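Salt

The doctor at the Pritgate clinic said my blood pressure was too high and gave me a sheet of paper. It said to stay under 600 milligrams of sodium per meal. I put it on the refrigerator with a magnet and went to work.

That was in June. By noon I was in the break room at Bosora with a cup of noodles, reading the side of the cup for the first time in my life.
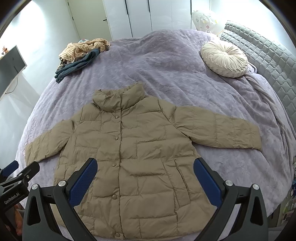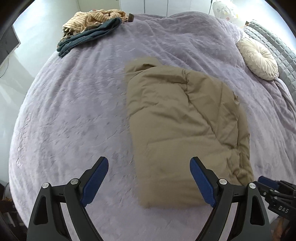 Quilting on a lavender blanket.

I poured the noodles out and ate an apple. At 5 I was hungry enough to eat the apple's sticker.

My wife read the sheet when she got home. She opened the cupboard and took out the soy sauce, the bouillon cubes, the canned chili and the jar of olives. She set them on the counter and read each label out loud.

"Did you know there was salt in the pancake mix?" she said.

"No."

"There's salt in the pancake mix."

She gave most of it to her sister in Hirutside. We kept the olives. She said I could have two on my birthday.

The first week everything tasted like warm paper. I ate chicken with lemon. I ate beans I had soaked overnight. On the way home I drove past Rahman, where they sell fried fish until late, and rolled up the window.

I lost 6 pounds and didn't feel any different. Then my wife made tomato soup, with nothing in it but tomatoes, onions and pepper, and I had a second bowl. I asked if she had cheated.

"Check the trash," she said.

I did. There were onion skins and a paper bag.

I went back to the clinic after 14 weeks. The nurse put the cuff on my arm and told me not to talk, so I sat there and thought about the olives.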